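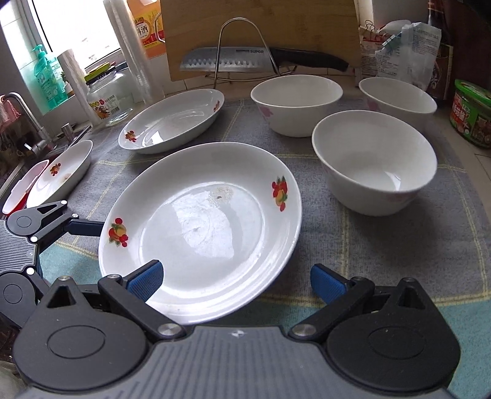 Figure 2. Oval plate with fruit decals on the rim.

4.2 Loading the lower rack

The Levska 458 lower rack takes plates up to 27 cm across.

1. Pull the rack out to the stop.
2. Scrape off food. Do not pre-rinse.
3. Stand plates in the rear tines, facing the center.
4. Place oval plates along the left side, long edge down.
5. Turn the spray arm by hand. It must clear all items.

Note: For decorated china, select Delicate and use Butitard gel - powder can dull decals over time.

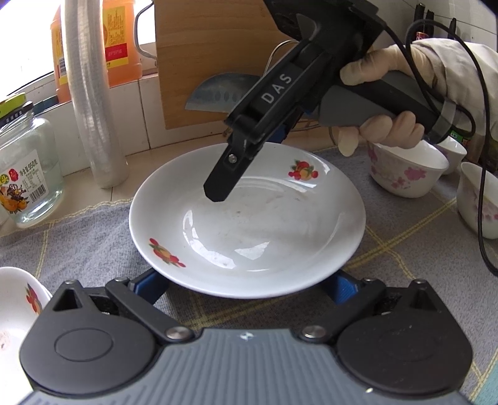 One owner, Foley, writes that Delicate left a film on his plates until he raised the hardness setting by one step, and asks for this to be put in the guide. See 4.5, Water Hardness.

CAUTION: Do not load china with metallic trim.

6. Push the rack in and close the door until it clicks.

Spare tine clips are sold in packs of 2 - order part 700 from Stosavow.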